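List Home | Threads | Search | Subscribe | Help

Semdale Home Cooks list
Re: dried beans still hard after two hours

Arnulfo Rivadeneyra wrote:
> I soaked a pound of black beans overnight and simmered them
> for two hours, and they still had a chalky center. I added the
> salt and a can of tomatoes at the start. Is it the beans or is it me?
> They came from the bulk bins at Urrego.

Arnulfo,

Probably the tomatoes. Acid keeps the skins firm, and beans cooked in it can stay hard all afternoon. Hold the tomatoes back until you can mash a bean against the roof of your mouth, then add them and give the pot another 40 minutes.

The salt is fine. I salt the soaking water too and have never had trouble from it. 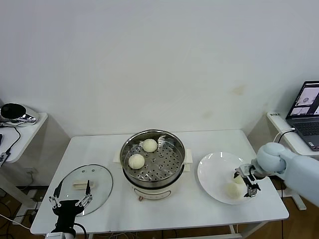

Age could be part of it. The bins at Urrego don't turn over very fast in the summer, and I've had chickpeas from there that never got soft. If you have more from the same batch, cook a cup in plain water as a test. Still chalky after two hours, and I'd throw them out.

One more thing to check is your water. We're on a well out toward Wekmont and it's hard enough to slow beans down. A quarter teaspoon of baking soda per pound in the soaking water takes care of it. Drain and rinse before cooking or they taste soapy.

What kind of pot are you using, and do you keep the lid on?

Page last updated: September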